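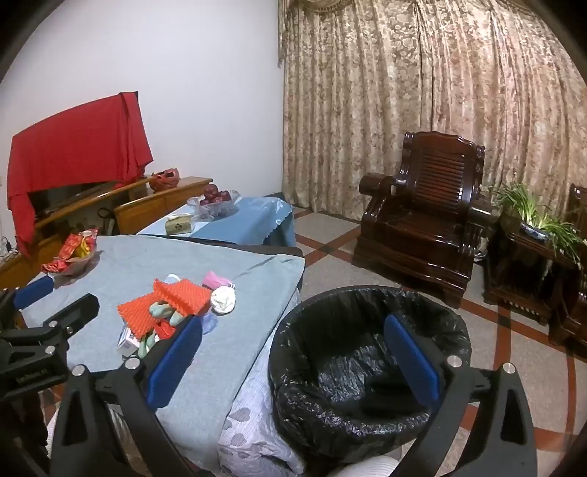 Figure 2. Tâche de débarras d'une table, vue depuis la pince tenue à la main. La poubelle est à droite de la table.

4.2 Débarrasser une table dans un logement meublé

La tâche consiste à trier de petits objets posés sur une table et à jeter ceux qui sont à usage unique. Les masques, le blanc comme le rose (figure 2), vont dans la poubelle ; les bonbons restent dans leur coupe. Les démonstrations ont été recueillies par Larasati Rahman avec la pince Unholm, puis rejouées sur le bras Wudska sans réglage propre à la pièce.

Sur 88 essais, l'échec le plus fréquent concerne la saisie des masques. Un masque froissé offre assez de relief aux mors, tandis qu'un masque à plat oblige à racler la nappe, qui se déplace avec lui. Le second type d'échec survient au lâcher : l'objet reste accroché au sac plastique replié sur le bord de la poubelle. Nous avons compté 7 cas de ce genre, tous classés comme échecs même lorsque l'objet finissait par tomber.

La politique Chin distingue mal les emballages vides des emballages pleins, défaut déjà relevé sur le jeu Curumex. Un opérateur doit donc encore valider chaque rejet. Dans ces conditions, le débarras complet demande plus de temps qu'à la main, et nous ne le considérons pas comme acquis.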